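Home | Forums | Gallery | Search | Log in
Category: Hardware > Grippers and End Effectors
6 replies -- 2 shares

Pointed fingers or wide pads for cloth?

ayana_negash
25 May 2018
Hello all. I am comparing two sets of fingers for our pair of arms at the Hondolstead workshop. Set A is the black pointed fingers which came with the parallel grippers. Set B is wide rubber pads from Hisgate. The task is to take one piece from a mixed pile of cloth and put it into a white tray on the right side of the table. I made 60 picks with each set, with the same force setting.
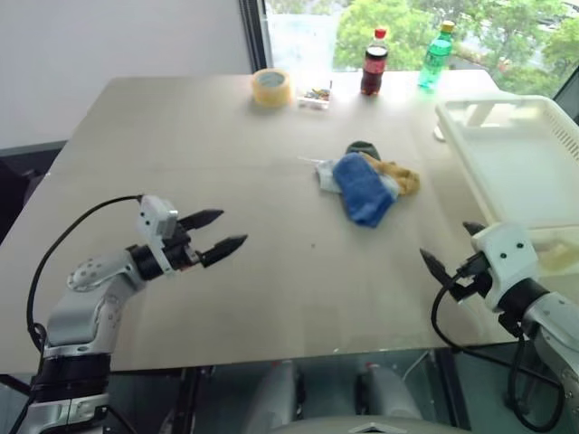 Set A on both arms, towel on top of the pile, tray still empty.

The pointed fingers lost the terry towel only three times. The pads lost it more often, but with the sock they were better. My problem with set A is that it often takes two pieces together. Has someone solved this with fingers only, without changing the camera?

mtolland
Wide pads, every time. Points pull loops out of terry. I see a white thread coming out at the left of your pile already.

ayana_negash
The thread I cannot explain, it may be from any of the cloths. I looked at the blue towel after the test and found no pulled loops. But I will check it again with a lamp.

berhe_fan
I disagree with mtolland. We run Berhe fingers with a narrow tip and close them slowly, 150 ms ramp before full force. Double picks went down a lot for us. With pads you press the whole pile and then you take everything.

mtolland
Depends how deep you go. If you stop at the top layer the pads are fine. What depth are you using, Ayana?

ayana_negash
I go down until the current rises, then 2 mm more. Maybe this is too much for the thin cloths. The height from the camera is not so reliable for me, the tabletop has glare from the window in the back half.

kess_r
Pull a curtain before you buy anything. I lost most of January to a depth problem which was only daylight. Also your cable on the left arm makes quite a wide loop from the wrist. Tie it closer if the arm will rotate much, mine caught on a joint cover.

ayana_negash
Thank you, the cable I will fix today. For the curtain I must ask, the room is shared with the Trerville group and they like the light. I will try first the slow closing from berhe_fan and zero extra depth -- then the pads again with the same values, so the comparison is fair to mtolland also.

berhe_fan
Please post the numbers for the sock separately. Ours is bad with socks.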